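The gripper that wouldn't let go

So I promised I'd write up the July mess once I'd stopped being annoyed about it, and I think I'm as un-annoyed as I'm going to get.

If you've been reading for a while you know I've been trying to get a pair of arms to put clothes on hangers. It sounds like such a small chore! It is a horrible chore. The hanger is springy, the cloth does whatever it likes, and both arms have to be in the same few inches of air without whacking each other. The project is called Gadness (don't ask, I lost a vote) and most of the control code sits on top of a scheduler called Stukevum that I've been complaining about here since the winter.

The fault, in one sentence: an arm would get hold of something, be told to open, report that it had opened, and then drive away with the thing still pinched between its fingers.

The first time it happened I was looking at my phone. I heard the hanger rack scrape and looked up and the left arm was pulling a top toward the table with the rail coming along for the ride. I hit the stop. Nothing broke, the rack rocked and settled, and I stood there with my hand flat on the button for way longer than I needed to.

I blamed the fabric. I know, I know. But I'd had ruffled necklines catch on the ridges of the fingers before, and a snag feels exactly like a grip from the arm's point of view. So I spent two whole evenings running slow approaches at a hanging top, in and out, in and out, watching the tips and waiting for a thread to catch.

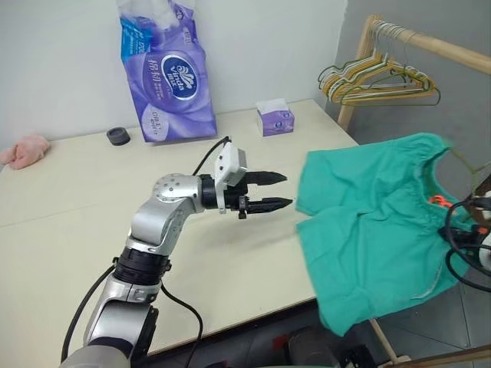 Slow approach on the green top, fingers apart, tissue pack standing in as my "please don't knock this over" marker.

Not one snag. Which was nice for the top and terrible for my theory.

Next I blamed the cable, the one that loops up over the wrist. A loop like that gets flexed every single time the wrist turns, and I've killed cables that way before (Gilbert, my old single-arm setup, ate three of them). I swapped it. I re-routed it. I wiggled it while the gripper cycled, and it was perfect every time, open, close, open, close, very smug.

Then I did what I should have done on day one and looked at the log with the timestamps turned on.

Okay, so this is the nerdy bit, skip ahead if you like. When Stukevum sends an open command it waits for the gripper to say "done." I had a timeout on that wait, 800 milliseconds, and when the timeout ran out my code was supposed to raise a fault and freeze both arms. What it did instead was mark the step finished and carry on. I wrote that! Me, at eleven at night, probably, with a comment next to it that says "fix later." The gripper firmware had started taking longer to answer when both arms were talking on the bus at once, so every now and then the answer landed late, the wait gave up, and the arm got its next move while the fingers were still shut.

With one arm running I never saw it, and of course all my careful snag tests were one arm moving while the other sat still off to the side. Two evenings! I could have been outside.

What bugs me most is the word in the log. It said OPEN. It didn't say "open requested" or "no idea, hopefully open," it said OPEN, and I believed it, and I'd have kept on believing it. The fingers have a position reading. It was sitting right there the whole time and I wasn't checking it before a move.

So, what changed. A timeout is a fault now, full stop, both arms hold where they are. Before any move that follows a release, the code reads the finger position and wants to see it at least 55 percent open or it won't go. I dropped the travel speed near the rack too. And I moved the stop button, because during that first yank I had to lean across the near corner of the table to reach it, and leaning over a table with two live arms on it is a stupid way to make things safer. It's on a long lead now and it lives by my chair.

I also switched to working flat on the table for a bit, shorts and one wire hanger, so that if something did get dragged it wouldn't be taking a rack full of metal with it. That's the harder test anyway, as both arms are busy and the bus is as crowded as it ever gets. One arm has the hanger by its corner and the other looks after the cloth, and the hand-back between them is exactly where the late answers used to show up.

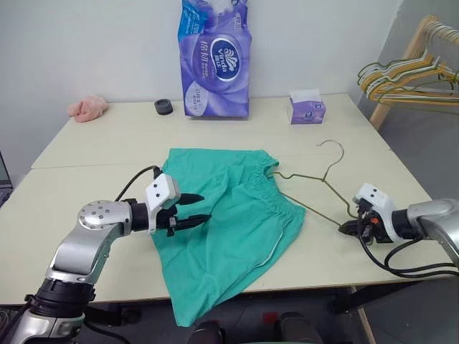

Blandine Poulain wrote in after I posted the short version: Your position check only covers half of it. If the fingers read open and a loop of waistband is hooked over one of them, you'll still drag it, and your log will still look clean. We had the same thing at Prona and ended up watching motor current for the first inch of the retreat. If it climbs, stop. Also please test the stop with the arms moving, at speed, and write down how far they coast. Most people only ever press it when everything is parked.

She's right on both counts and I'm a bit embarrassed about the second one. I'd pressed the button loads of times and always with the arms standing still, to see the light come on. The coast distance is on the list for this weekend.

The current thing I've half done. It works on the left arm. On the right it trips constantly, I think from the drag of its own cables when it swings back past the table edge, and if I raise the threshold enough to quiet it down then I'm pretty sure it would miss a light hook on thin cloth. Maybe a baseline run with nothing in the fingers, then subtract? If you've done this on a cheap gripper and it wasn't miserable, please tell me how.

Since the fix I've logged roughly 800 release cycles with both arms going. The timeout fault has fired a handful of times, and each time everything froze and I had to walk it back by hand, and that's fine, I'll take it. I still flinch when the fingers open, though. And the rack has a dent in my confidence, if not in the wood, so it's staying at the far end until I've got current sensing on both sides.

Next post will be the cable routing one, I have a lot of zip ties and a lot of opinions.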